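Catalog > Table Linens > Wipe-Clean and Woven Covers > Skiren Table Cover

Skiren Table Cover, Heavy Woven Cotton

The Skiren is a washable cotton table cover manufactured by Vorent for settings in which a table is used throughout the day and cleared several times. It is supplied to school kitchens, craft rooms, community dining halls and private households.

The cloth is woven at the Bunnag mill and printed after weaving. Hems are double-stitched on all four sides. The corners are mitered and will lie flat after washing, provided the cover is pulled into shape while damp.

Sizing

Covers are available for square, rectangular and round tables. Customers should measure the tabletop and add the desired drop to each side. The standard width is 90 inches; a narrow width of 75 inches is offered for folding tables. Custom lengths may be ordered but cannot be returned.

Care

Machine wash warm with similar colors. Do not use chlorine bleach. Tumble dry on low and remove promptly. Grease marks should be treated with dish soap before washing – rubbing the dry cloth may lift the print. Some shrinkage is to be expected in the first wash and has been allowed for in the stated sizes.

Ordering

Single covers ship from the Nodia warehouse. Institutional orders are packed flat in cartons and priced by the carton. The current production run is limited to 2,000 covers, of which 1,512 remain available. Print selection may vary between runs, and customers who require an exact match should order all covers at one time. 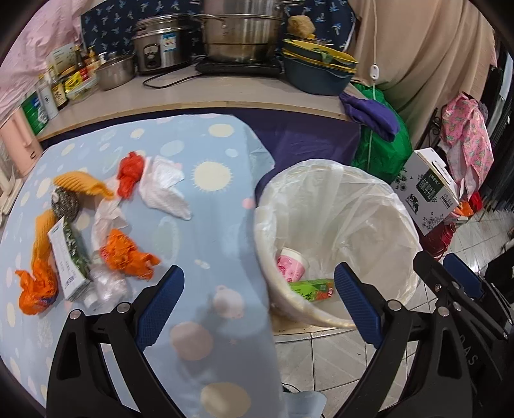 Dana, a reviewer's name aside, is not needed to order a swatch, but one household customer wrote that the cover "has kept its color through a year of Sunday dinners, though I would have liked a longer drop at the ends." Longer drops are available through the custom service.

Swatches are mailed free of charge on request. Covers with a weaving or stitching fault will be replaced on return of the original item.

Contact Us | Copyright Vorent Table Linens | Back to top

This site uses cookies to remember your cart and preferences. Accept | Manage settings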